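Zwischenbericht zum Teilprojekt Küchenutensilien, Standort Dendunside
Berichtszeitraum: bis Ende September
Empfänger: Förderstelle Drorkside

Im Berichtszeitraum wurde der Bestand an Kochwerkzeug für die Leihküche Justden gesichtet und neu sortiert. Übernommen wurden rund 300 Teile aus der aufgelösten Lehrküche Hirose. Davon sind 60 ausgesondert, vor allem wegen Rissen im Stiel oder angeschmolzener Kanten. Der Rest ist erfasst und nach Verwendung getrennt: Rühren, Wenden, Schöpfen, Messen.

Die Ausgabe erfolgt künftig in Kunststoffboxen mit Griff. Eine Box enthält die Grundausstattung für eine Kochgruppe, dazu kommt ein Beiblatt mit der Packliste. Bisher sind 20 Boxen gepackt und zur Ausleihe freigegeben. Bei sieben weiteren fehlen noch Schneebesen, die Nachbestellung läuft. Der Kostenrahmen wird dadurch nicht überschritten.

Beim Packen hat sich die Reihenfolge geändert. Ursprünglich sollten Löffel und Pfannenwender zuletzt in die Box, sie lagen dann aber quer und der Deckel schloss nicht. Lange Teile kommen jetzt zuerst hinein, mit dem Stiel zur Schmalseite.
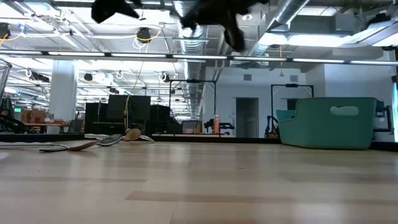 Holzlöffel werden weiterhin einzeln geprüft und bei Bedarf nachgeölt. Für die Pfannenwender reicht eine Sichtprüfung bei der Rückgabe. Beides ist in der Arbeitsanweisung ergänzt.

Offen sind die Beschriftung der Boxen und die Regelung für verlorene Teile. Ein Entwurf dazu geht mit dem nächsten Bericht ein. Zusätzliche Mittel werden derzeit nicht beantragt.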